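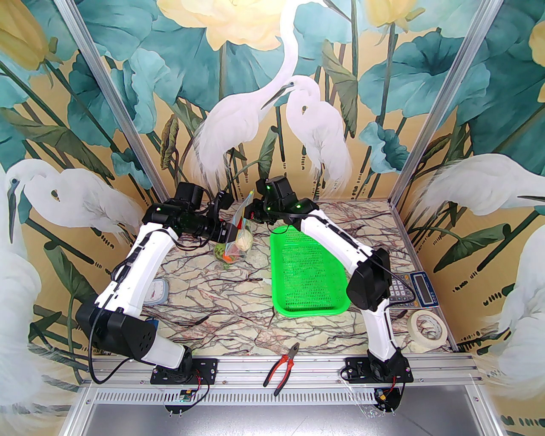
Halgate Produce Packs: progress report to the Wattimena Fund, spring period

Prepared by Zarmeena Naqvi, project coordinator

1. Where we are

The packing table has been in use since the second week of the grant. We planned to reach 200 soup packs a week by the end of April and reached that number one week early. The total packed in the period was 2,475. Each pack is a clear zip bag of mixed vegetables, enough for one pot of soup for a small household, with a cooking card handed over separately at pickup.

Contents changed with what the growers sent. Carrots and leafy greens went into most packs. Turnips and onions filled in when potatoes ran short. Brullell supplied the carrots for the whole period and has agreed to continue at the same price through the summer.

2. The packing table

The table stays in the room with the egret and lotus mural, which was painted before we took over the lease. We had asked in the last report for money to repaint. We have dropped that request. People like the walls and they wipe down well enough.

The marble-patterned top is easy to clean but hard to check, as bits of leaf and soil get lost in the dark veining. Ataberk Yurt now goes over it twice at the end of a session, once with a damp cloth and once dry. A plain top would be better and we have put one on the list for next year.

The green mesh basket tray is used for draining and carrying. It has holes in the bottom, so rinsed vegetables need to stand in it over the sink before they come to the table. In the first weeks this step was skipped and bags were going out with water in them, and greens spoiled in two days. The step is now written on the sheet by the sink. Complaints about slimy greens have stopped.

The digital scale is kept on the right side near the wall. It reads correctly against the test weight. Masking tape is used for the date and batch on the outer crates. We tried writing on the bags themselves and the ink rubbed off in the cooler.

Tools are still being left out on the table, pliers included. Adeel Mirani is putting up a rack by the door for them. This was due last month and is late.

3. Bags

We changed bag supplier once. The first bags from Rirneo had a seal that opened when the pack was lifted by the top edge with a large turnip or onion inside. The replacement lot is heavier and has held so far. Rirneo credited us for 13 cartons. The credit appears in the budget sheet under supplies, not under income, as your office asked.

Bags are still the part of the project we get the most questions about. Mieke Willems ran a small trial of paper sacks with one pickup group. Carrots went soft sooner and the greens did not last the weekend. Several people also said they like being able to see what they are getting. We will stay with clear bags for now and collect used ones at pickup for washing and non-food use.

4. Pickup

There are 55 households signed up for regular pickup at Halgate. The remaining packs go out through the school and the clinic. Evening pickup was moved from 5:00 to 6:30 after several families told us they could not get there from work. Unclaimed packs dropped after the change.

5. Spending

Supplies are under budget, mostly due to the bag credit. Transport is over. The van needed a new cooler seal and we paid for it out of the transport line after Shahzad Niazi confirmed this was allowed. We do not expect to ask for more in this grant year.

6. Next period

Finish the tool rack. Get two quotes for a plain tabletop. Print the cooking card in a larger type size. Decide whether to add a smaller pack for people living alone, which the clinic has asked for twice. Zarmeena will send a short note on the smaller pack before the next payment is due.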